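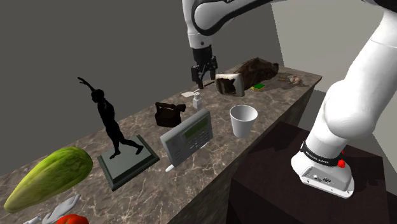

**Zidska opens its kitchen counter recordings to outside teams**

*10/21/20*

Hi everyone, Kvido Charvát here from Zidska, and I've got news I've been itching to share! We're releasing Draklow, our collection of 2,000 simulated practice runs for robot arms learning to work at a kitchen counter.

Every run is a person steering a virtual arm through a small chore (pick something up, put it somewhere else, try not to knock the rest over). We save the arm's movements along with the views from several cameras, and a learning system studies the lot. There are 34 chores so far, and we shuffle the clutter between runs so the system can't just memorize one tidy layout.
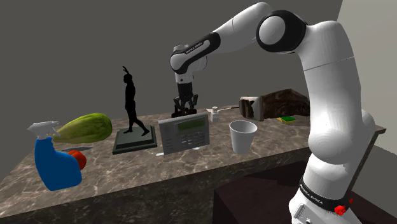

*The simulated Franka Emika arm over the Draklow counter, with the keypad, paper cup and sponge.*

My colleague Ľubica Bednárik ran the recording side, and she was strict! "If I wouldn't want a robot copying it, it goes in the bin," she told me, and 600 runs went in the bin. I sulked for a day or two over some of mine. She was right, though.

The close-up view is my favorite part, by the way. It's where you learn how the fingers line up with things, and our partners at Flondix kept asking for more of it.
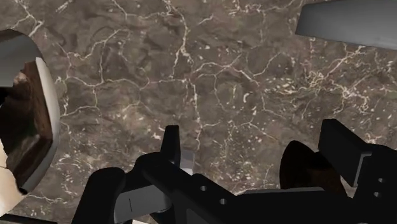
*Close view of the gripper and the marble countertop.*

Draklow is free for schools and research groups. The team at Wongsuwan is already training on it, and we're adding 5 more chores in February. Want a copy, or have a chore to suggest? Write to the Zidska press desk and ask for Kvido.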